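Edelstahlbecher auf dem Schreibtisch: wer noch?

Forum > Wohnen & Ordnung > Arbeitsplatz und Tisch

Valentina_Medina
Beiträge: 1385

Hallo zusammen,
ich muss das jetzt mal loswerden, weil ich mich seit November so darüber freue: Ich habe sämtliche Stiftehalter, Schalen und Döschen vom Tisch verbannt und arbeite nur noch mit einem einzigen Edelstahlbecher! Zylindrisch, gebürstet, ohne Henkel. Vorher hatte ich den Drehköcher von Grillow mit acht Fächern, und in jedem Fach lag Kram, den ich nie angefasst habe (Büroklammern, drei Radiergummis, ein Inbusschlüssel von weiß der Himmel was).

Der Becher kann einfach alles. Stifte rein, Pinsel rein, Löffel rein, und wenn er klebt, kommt er in die Spülmaschine. Dazu die helle Tischplatte, auf der matter Stahl so schön ruhig aussieht, und der warme Parkettboden daneben. Ich könnte da ewig draufschauen.

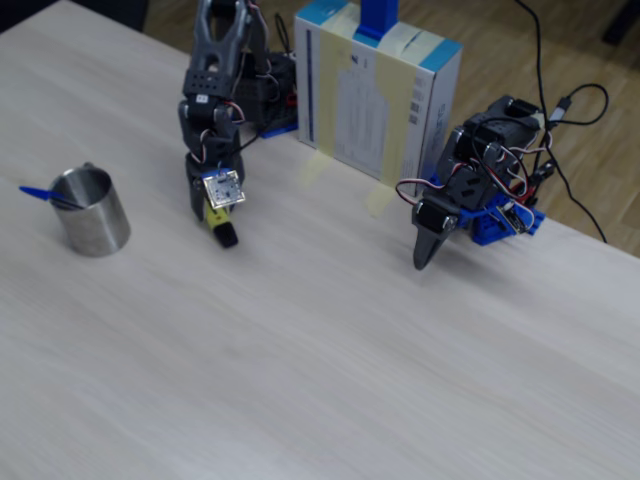 Becher mit blauem Löffel, rechts davon der weiße Karton

Der blaue Plastiklöffel ist mein heimlicher Liebling. Ich rühre damit morgens den Haferbrei um und fülle nachmittags Granulat in die Pflanztöpfe (ja, dazwischen wird gespült!). Metalllöffel klappern mir im Becher zu sehr.

Wie macht ihr das? Ein Becher für alles oder doch getrennt?

Halvard S.
Beiträge: 3000

Schöner Tisch! Beim Becher bin ich dabei, beim Löffel überhaupt nicht. Essbesteck und Werkzeug gehören für mich nicht in denselben Behälter, da kannst du spülen, so viel du willst. Ich hab zwei Becher, einen links für Stifte, einen in der Küche für Löffel, und die treffen sich nie.

Und gebürsteter Stahl: Pass mit Scheuermilch auf. Wenn du quer zum Schliff reibst, siehst du das für immer.

Valentina_Medina

@Halvard: Danke für den Tipp mit der Schliffrichtung, das wusste ich nicht! Getrennt wäre natürlich vernünftiger. Aber dann stehen wieder zwei Sachen rum, und genau davon wollte ich weg.

pascual_b

Ich bin im Team Karton :-) Schmale, hohe Schachteln hochkant auf den Tisch stellen ist für mich die beste Ordnungsidee überhaupt. Nimmt kaum Fläche weg, und man kann Lineale, Kabel und lange Pinsel reinstellen. Mein einziges Problem: Die Dinger kippen bei jedem Rempler um. Ich hab schon einen Stein reingelegt, sieht doof aus und klappert.

Wie haltet ihr die fest? Doppelseitiges Klebeband hat mir bei der alten Platte das Öl mit abgezogen, das mach ich nicht nochmal.

Valentina_Medina

Kreppband! Ganz normales Malerkrepp in blassem Gelb, streifenweise senkrecht vorne am Karton runter und dann weiter auf die Tischplatte. Beim Aufkleben mit dem Daumen gut in die Kante zwischen Karton und Platte drücken, sonst zieht der Streifen schräg und hebt sich. Ich nehme lieber mehrere Bahnen als eine einzige. Und alle paar Wochen wechseln, altes Krepp wird bröselig und lässt sich nur noch in Fitzelchen abpulen.
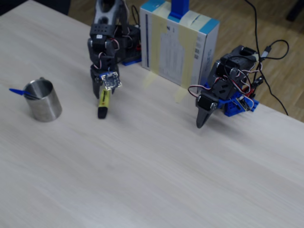

Alfie Blackburn: Krepp auf einer gekalkten oder geweißten Oberfläche würde ich vorher immer an einer unauffälligen Stelle testen. Bei mir ist nach fast 8 Wochen ein heller Rand geblieben, und den habe ich nur mit Schleifen wegbekommen. Auf lackierten Platten ist es harmlos.

Valentina_Medina

Uff, danke Alfie. Unter der Tischkante ist noch Platz zum Testen, das mache ich gleich heute Abend. Welche Marke war das bei dir?

Alfie Blackburn

Keine Ahnung mehr, Rest aus dem Keller. Inzwischen nehme ich das von Ruva für empfindliche Untergründe, klebt schwächer, reicht für einen leeren Karton aber aus. Wenn viel drin ist, eher nicht.

Vasanthi A.

Ich lese hier begeistert mit! Eine Sache noch zu Textmarkern, weil bei mir der ganze Becher voll davon ist: Die gelben lagere ich liegend, stehend trocknen mir die Spitzen aus, wenn die Kappe nach oben zeigt. Kappe nach unten geht auch. Seitdem halten sie ewig.

Halvard S.

Das mit der Kappe halte ich für ein Gerücht. Meine stehen seit Jahren mit der Kappe nach oben und schreiben alle noch. Wichtiger ist, dass sie richtig zu ist und einrastet.

Vasanthi A.

Dann hast du bessere Marker als ich :-) Ich bleib beim Liegen.

pascual_b

Kurze Rückmeldung: Krepp ist dran, drei Bahnen, der Karton steht. Der Stein ist zurück im Garten. Probiert hab ich es auf der geölten Buche, ob was zurückbleibt, schreib ich, wenn ich die erste Runde abziehe.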